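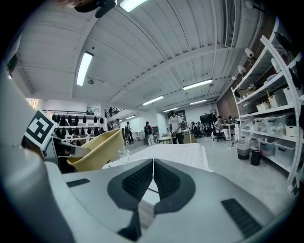

Storage side of the Gelldale workshop, with the white metal shelving, bins and baskets.

Progress report to the Mollah Fund: Gelldale workshop storage, November

Sorting of small parts and supplies continued during the reporting period. Of the 430 items on the opening inventory, 211 have been assigned a permanent shelf location. A further 193 await labels. The remainder will be offered to Fikico for reuse.

Plastic bins are kept on the middle and lower shelves, and baskets higher up. Spending is within the approved budget. Flurkolard requests release of the second payment so that label stock can be ordered.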